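Plimodska Fixture Names

A multilingual word list for plumbing and bathroom fixtures 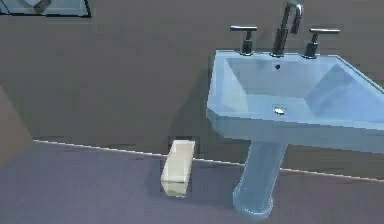
Plimodska maps everyday names for fixtures and fittings to a single concept ID per item. It was built for catalog search, where a customer types one regional term and the listing uses another. The current release covers 900 concepts in 9 languages.

Contents

terms.tsv: one row per term, with concept ID, language code, region code and part of speech
concepts.tsv: concept ID, short English gloss, parent concept
rejected.tsv: terms removed in review, with a reason code

All files are UTF-8, tab-separated, with a header row. Empty region codes mean the term is used across the whole language area. Concept IDs are stable between releases and are never reused.

Sources

Terms were collected from retail catalogs supplied by Rutby and Zallau, then extended by hand. Each term was checked by one native speaker. Disputed terms went to a second reader. Hyun-seo Na and Kyung-tae Sung reviewed Korean; Bảo Lưu reviewed Vietnamese.

Known issues

Valve terms are thin outside English and German. British and American English are both present, but 17 entries still lack a region code, mostly under drains and traps. "Basin" and "sink" share a parent but are separate concepts; earlier releases merged them, so old mappings need to be rebuilt. Plurals are listed only when irregular.

Loading

Read terms.tsv with quoting turned off. Several entries contain an inch mark, and parsers that treat it as a quote will silently join rows.

Corrections

Send corrections to Kyu-ri Um with the concept ID and a source for the term. Batches over 1,000 rows should be split by language.

License: CC BY 4.0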